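4. Adjusting the headrest and the back of the Radier chair

Read this section after the base and the gas lift are mounted (section 3). For the work you need the 4 mm hex key from the small bag. Keep the chair on a flat floor and lock two of the casters, if your model has locks.

4.1 Headrest

1. Sit in the chair with your back fully against the mesh. Put both feet on the floor.
2. Ask a second person to stand behind the chair and hold the headrest with two hands.
3. Loosen the two screws on the headrest post by one full turn. Do not take them out.
4. Slide the post up or down until the cushion touches the back of your head, not the neck.
5. Tighten the screws again, first the left, then the right.

Note: The post has 50 mm of travel. If you feel a stop, do not pull further.

Caution: Do not lift or carry the chair by the headrest. Use the armrests or the seat.

4.2 Back tension

1. Find the round knob under the front of the seat.
2. Turn it clockwise for a stronger back, counterclockwise for a softer one. The full range is 12 turns.
3. Lean back slowly after each two turns and check how it feels.

4.3 Place in the room

Leave 510 mm of free floor behind the chair, so the back can recline fully. Do not place it against a radiator.
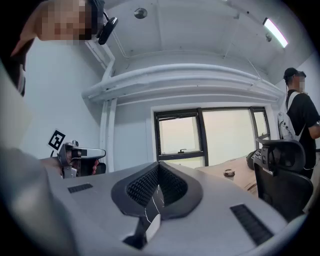 Mesh lets air pass to your back, but it needs some care in a bright room. Strong daylight over many months can make the mesh pale and less elastic. With a wide window in the room, as in this one, and a chair with a tall headrest, it is good to turn the chair from time to time or to use a blind in the afternoon. Ceiling light panels do not harm the mesh.

Clean the mesh with a soft brush and the Ullent cleaner, or with mild soap and water. Let it dry before you sit.

Check all screws again in March and then one time every year. Spare screws can be ordered from Skulel under the part name "Radier post set".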